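Gallery: Turning out the back bedroom
Jundthorpe house, June

The back bedroom at Jundthorpe had been used for storage for so long that the bed had gone out of use. We cleared it, washed what could be washed, and folded everything before deciding where it should live. Click to enlarge.

How the room was worked

Linen and clothing were dealt with on the bed and nowhere else. The floor was kept for boxes going out. Annick Marchal sorted by fabric first and by size second, so that heavy cloths did not end up on top of light ones. Colette Hamel wrote the shelf labels.

Dark items were left until the afternoon. They pick up lint from towels, and the towels were done by lunch. Each dark piece was folded lengthways, then across, and pressed flat by hand before going on the shelf. Anything with a tag was folded so that the tag could still be found without opening the whole thing out.

The shelves are 24 inches deep, and a thick rectangle sits better on them than a roll. We tried rolls last year and they unwound at the front.

Shelf six is for plain dark cloth. Shelf five, above it, is for pillowcases. Spare blankets have gone to the landing cupboard, which Killian Hoarau has fitted with a new rail.

The mattress cover stays on the bed for now. It will be washed when the room is finished, and Flora Skinner has asked for it to go back on before the guest bedding comes upstairs.

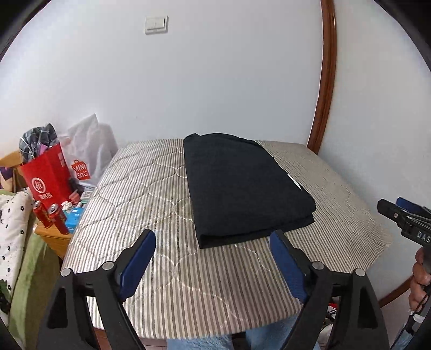 Jundthorpe Household Team

Black cloth, folded, on the striped quilted cover. The small white tag is on the right edge, near the middle. There are still a few soft creases at the top.

Still to do: the bottom drawer, the curtains, and the box marked Perrin. Abrehet Endale has the key to the wardrobe. If you are missing a cloth that you lent to the house, ask her before the end of the month.

Next gallery: Landing cupboard
Back to all rooms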